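# Flisico printed table cover, bright green

Our green table cover has been in the shop longer than almost anything else we make, and I still get a little happy every time one goes out the door. It's a big, cheerful, wipe-down cover for kitchen tables that get used hard — the kind of table where somebody is peeling fruit at one end while somebody else is drawing at the other, and the sponges and tissues have piled up in between because who has time to put everything away at once?

The print is a cartoon one on a bright green ground, with pale starbursts between the characters. Children pick a favorite almost right away and then insist on sitting next to it, so if you have more than one child you may want to think about chairs before you spread it out (I speak from experience, and so does Assunta Sartori, who drew the original layout for us and has refereed a few of these arguments at her own table).

## What you get

- One table cover, bright green with the cartoon print, hemmed on all four sides
- A folded care card
- A small spare piece of the same material, which you can use for patching or as a mat under a plant pot

The cover comes rolled on a cardboard tube, so there are no hard fold lines to fight with. If it does arrive with a crease, lay it flat overnight in a warm room and it should relax. Please don't iron it!

## Everyday use

Most days a damp sponge is all it needs. Go over it in long strokes, then dry it with a soft cloth or a paper towel, and pay a little attention to the edges where crumbs like to collect. For crayon and pencil marks, try an ordinary white eraser block first, with a light hand, and try it on a corner before you go at the middle. Fruit juice and tea come off best if you get to them the same day, though we've had customers write in to say they forgot a spill over a whole weekend and still got it clean with a bit of dish soap and patience.

It also makes a good surface for sorting. When the groceries come home and you have foam fruit nets, packing foam and empty cartons to deal with, you can spread everything out on it, decide what's worth saving, and wipe down afterward. 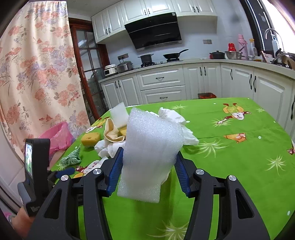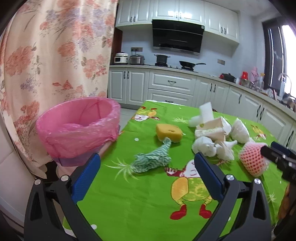
*Page last changed: May 23, 2022*

## Heat and sharp things

The cover is fine under a warm plate, but a wok or saucepan straight from the stove needs a trivet. The same goes for knives: use a cutting board, even for one quick lemon. A small nick won't run, and the spare piece is there for exactly that sort of accident — a dab of fabric glue on the back, a heavy book on top, and leave it until morning.

## Other colors and sizes

We make the same cover in two other prints. Hakari is a quieter leaf pattern on cream, and Testa is a plain weave look for people who'd like their dinner without cartoons. Both come in the same sizes as the green one and are cared for the same way. The round version is out of stock until the next printing, which is planned for January.

## Orders and questions

We print in runs of 200, so the shade of green can shift very slightly from one run to the next. If you're covering two tables side by side, please order both together and leave us a note, and we'll cut them from the same roll.

Waraporn Duangkaew answers all the mail about table covers. She is happy to help you measure, and a quick sketch of your table with the length and width written on it is the easiest thing to send her. Allow 13 days for a custom length.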